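May 23, 2021

Started at the bench before the others were in. Kyrylo had left the leader arm zeroed, which saved me the usual routine, but the gripper trigger was still mapped with the old curve from April, so the first takes closed too fast and I threw them out.

Objects on the green cloth again. Banana, bottle, cube. Fixed camera and wrist camera both recording.
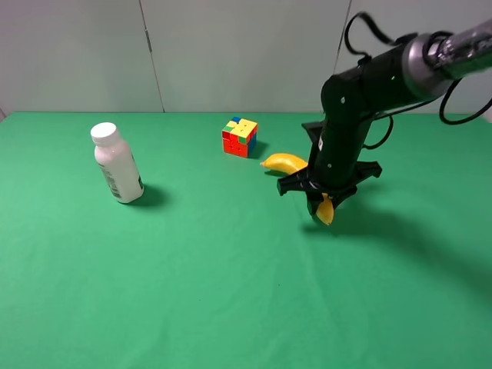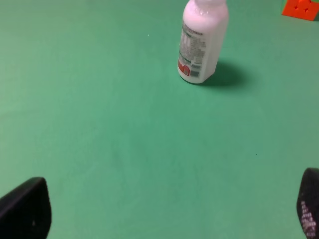
Top: fixed camera, banana held. Bottom: wrist camera, bottle beyond the open fingers.

Remote control all morning. Pulling on the leader arm with the elbow low gives a smoother descent than driving it from the shoulder. I knew this and forgot it. The banana wants a grip near the middle and a slow close. If I come in with the wrist turned even slightly wrong I end up correcting in small jerks over the cloth, and the jerks go into the data with everything else. Miłosz thinks the policy will average them out. Bence thinks it will learn to jerk. I am with Bence until someone shows me a plot.

The bottle is harder from the wrist view. I tried driving a few takes from that screen alone, no looking up, on the argument that I should see only what the arm sees. Depth is poor. I kept stopping short and creeping the rest of the way. Takes were nearly 54 seconds each, far too long for one pick. Went back to looking at the table directly and the times came down at once. Lorraine says that is cheating. She may be right, but she has not sat in the chair for a whole morning.

After lunch we switched to hand guiding: arm in free mode, motor torque down, me holding it behind the wrist. It feels better and the paths are cleaner. The trouble is that my sleeve gets into the fixed camera, and then into the set. Seven takes lost that way. Rolled the sleeve up, got my forearm in instead. Hand guiding is fine for recording joint paths and useless for images unless we replay every path afterward with the person out of the way. Replay doubles the time. Wrote this up for Homau and asked which one they are paying for.

Total at close is 366 usable takes. Target is 760. The Skaston logger dropped its clock once, so the last batch needs the two video streams lined up by hand. I will do that tomorrow, with coffee.

Cable slack at the elbow needs looking at. On the long reach to the left I can feel it through the leader arm as a faint drag, or I think I can. Ask Kyrylo whether it shows in the current readings.

Right shoulder sore. Lower the chair.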